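Pinzas de mano con marcadores: ¿Stidau o Limlow para objetos blandos?
Foro > Manipulación > Pinzas y efectores

Llevamos unos días probando pinzas de mano con cubo de marcadores y quiero decidir antes de pedir más. El objeto difícil es el paraguas plegable. Dejo tres capturas de la prueba del sábado.
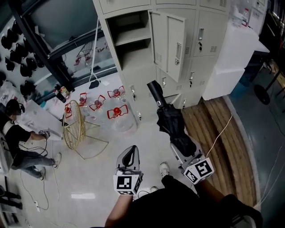
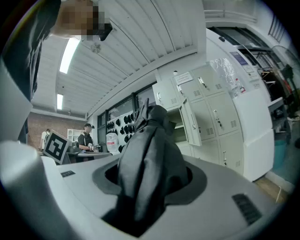
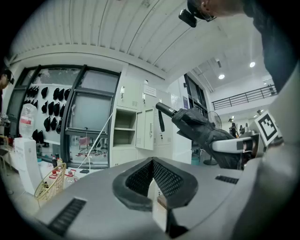
wattimena_lab
Mensajes: 30

Tengo dos juegos, uno Stidau y otro Limlow. Con cajas no noto diferencia. Con el paraguas cerrado sí: el Stidau lo sujeta bien por la tela, pero si el mango queda largo hacia fuera el conjunto gira dentro de los dedos. El Limlow gira menos y a cambio cuesta más abrirlo con la mano cansada. Precio por pareja: 2725 el Stidau, 2690 el Limlow.

torno_fino
Por esa diferencia de precio yo no miraría el precio. ¿Cómo es la almohadilla? En la tercera se ve una mordaza en V con malla negra por dentro.

wattimena_lab
Goma con malla. La V centra bien el mango. Con la tela recogida ya no tanto, porque los pliegues se aplastan de forma distinta cada vez.

kbl_87
No estoy de acuerdo con culpar a los dedos. Si el objeto gira, coge más cerca del centro de masas y listo. Nosotros perdimos 3 semanas cambiando almohadillas y el problema era el punto de agarre.

torno_fino
Eso vale si puedes elegir el punto. Si luego hay que meterlo en un hueco estrecho, mandan el hueco y la orientación.

wattimena_lab
Es mi caso. Por el centro lo agarro mejor y lo coloco peor.

mesa_norte
A mí me preocupa más la cámara. En la tercera la propia pinza ocupa media imagen, y en la segunda asoma por el borde izquierdo. ¿Has probado a subir el soporte?

wattimena_lab
Todavía no. El soporte alto de Bovell lo tengo pedido, pero temo que cabecee al mover la muñeca rápido.

kbl_87
Cabecea. Aprieta los tornillos y vuelve a calibrar después. Y sigo diciendo que pruebes otro agarre antes de comprar nada.

wattimena_lab
De acuerdo, repito con el mismo paraguas y los dos juegos, 30 agarres con cada uno, y subo la tabla.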